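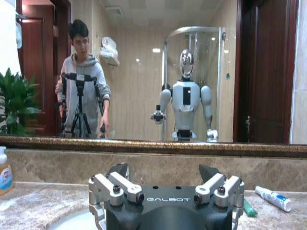 Reference > Fixings and Packaging > Strapping

Steel strapping

Wednesday, June 3, 2026 | By Wiesława Lis
3 min read

Steel strapping is flat steel band used to hold goods together or to fix them to a pallet, crate or railway wagon. It is pulled tight around the load with a tensioner and the two ends are joined with a metal seal, a set of interlocking notches or a spot weld. The trade also calls it steel band or box strapping.

Material and finish

Most strapping is made from cold-rolled carbon steel, slit into narrow widths and wound on to coils. Regular-duty strapping stretches very little and is used on crates and bundles that keep their shape. High-tensile strapping is heat treated and can take more shock before it breaks. Common finishes are plain, painted and waxed, and painted, while galvanised band is sold for loads kept outdoors. Wax lets the band slide round the corners of a load so that the tension evens out.

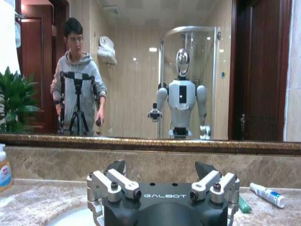 Wiesława Lis

Winding

Coils are supplied in two forms. In ribbon winding each turn lies directly on top of the last, giving a thin, flat coil. Oscillated winding lays the band from side to side across a wider core, so that a coil holds more and needs changing less often. The two need different dispensers.

Joints

A seal is a short metal sleeve placed over the overlapping ends and then crimped or notched. Open seals can be put on after tensioning, whereas closed seals have to be threaded first. Sealless joints are cut by the tool itself in the overlapping band. The Rocha joint, used mainly by timber yards in the Tulham district, is a sealless pattern with a double row of keys.

Manufacture at Prarkwood

The Vadico works at Prarkwood began slitting band for brick makers and later turned to general packaging. Its catalogue once listed over 200 combinations of width, thickness and finish. A stock return made one February recorded 3,799 coils in the main shed, which had been built to hold 4,000.

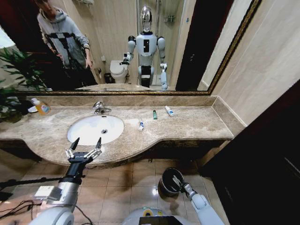 Issue 40

The works records were put in order by Zinhle Mofokeng and Consuelo Lozano, and their list remains the main source for the early sizes.

Use and removal

Edge protectors are fitted where band crosses a sharp or soft corner. Tension should be set to suit the load, as too much will crush cartons and too little lets them shift.

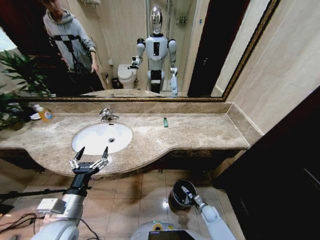 Tensioned band springs back when cut. The person cutting it stands to one side, wears gloves and eye protection, and holds the band down on either side of the cutter where the load allows. Claw hammers and crowbars are unsuitable for the job. Used band is not put back into service, and is chopped or coiled for scrap.

See also: Polyester strapping; Stretch film; Edge protector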